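Reviewed: Two-Arm Handwriting Demo, Setau Open Day, Grendavville
Rating: 3 stars out of five

I review kitchen gadgets and office supplies for a living, so I will admit up front that a robot with a dry-erase marker falls into my lap only if you squint. But Setau opened its doors in September, the parking was free, and the flyer promised "robots that write." I own four label makers. I went.

The building is behind the Bodell tile warehouse and looks exactly like it. You sign in, you get a sticker, and you're pointed down a hallway to the demo bays, where a cheerful person tells you not to lean on the rail. I leaned on the rail. I was told again.

The writing bay was the one with the line. The pitch is simple: one arm holds a small whiteboard, the other holds the marker, and between them they produce a sentence. I had pictured something bolted flat to a table, like the old pen plotters. Having the board held up in midair by a second arm struck me as showing off, and I say that with respect, being a person who has tried to write a grocery list against a steering wheel. 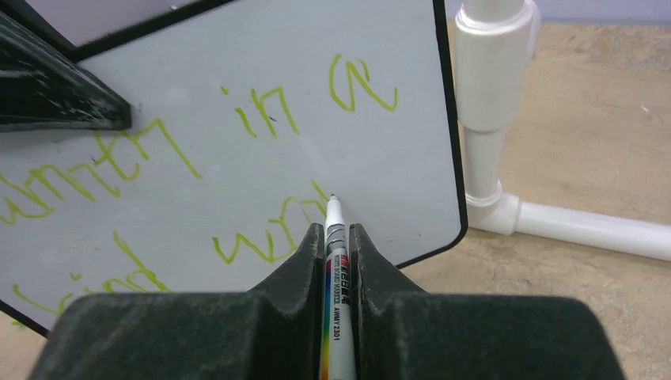 On to penmanship, then, where I feel qualified. It is bad in a friendly way. The letters are big and loose and they wander, and the green they chose does nothing for anybody standing more than a few feet back. I've had prescriptions that were easier to read, and I've had birthday cards from nephews that were harder. Call it second grade, spring semester.

Speed is the other thing you should know about. The staff have 200 practice phrases on a list and visitors get to pick one by number. I picked 190, went to get a coffee, drank most of it, and came back before my phrase had come up. If you need a note on the fridge by dinner, start at lunch.

What did win me over was the holding. Watch the arm with the board, not the one with the pen. Everybody stares at the marker, and meanwhile the other one is doing the job of the friend who holds the ladder. I'd pay for that one separately.

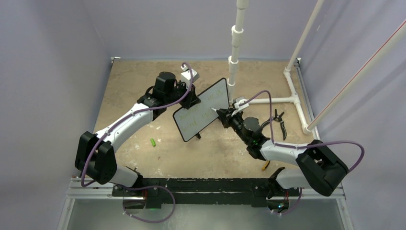 Dmytriv, next to me in line, disagreed with all of this and said the handwriting was the whole point, that a printer has been able to do neat letters for decades and he'd driven in to see a machine make a mess of a lowercase "r" like the rest of us. He had a fair case. He also had the last cookie, so I'm not inclined to be generous.

I asked about the price, out of habit. There isn't one, the setup isn't for sale, and the person I asked seemed worried that I had a checkbook on me. What they would tell me is that the arms had been through 550 writing runs before the open day. The grippers have the scuffs you'd expect on anything that grabs things all day. I liked that. I distrust a demo unit that looks like it came out of the box this morning.

The bay itself is no showroom either. White plumbing pipe, pliers left lying around, the general air of my garage with better lighting. I found it restful.

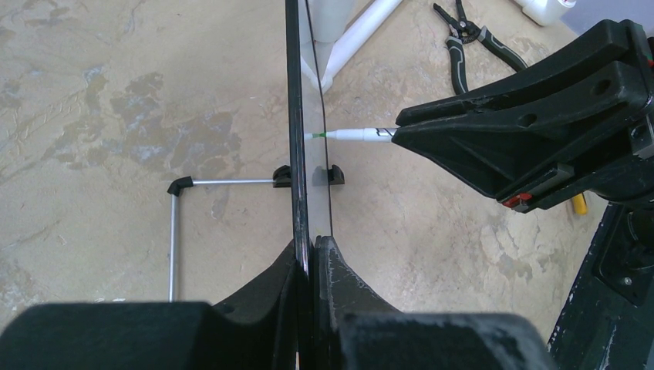
Caps, and other small parts

My main complaint about dry-erase markers, going back years, is the caps. They roll and they hide. So I asked whether the robots handle the caps too, and was told that small parts are a whole line of work for them and a sore subject. A gripper finger is a big blunt thing, and a little green tube is a little green tube. I stood at the rail (not on it) for a good long while over this part, and it held me better than the writing did. There's no sentence at the end to wait for, so you just watch the fingers.

If Setau does this again, I'd suggest putting the small-parts work up front and giving the handwriting the back corner. I'd also suggest a darker marker. And chairs.
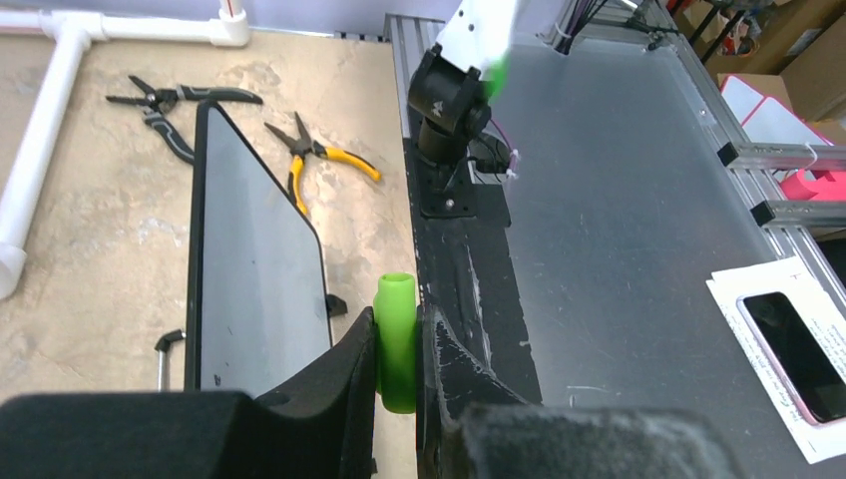 Went to the same one and would give it four, a reader wrote in after the first version of this review went up. The line was shorter after 3, and the staff let my daughter pick a second phrase. Agree about the chairs.

I'm leaving my rating where it is. Bring your own coffee, the machine in the lobby takes only quarters.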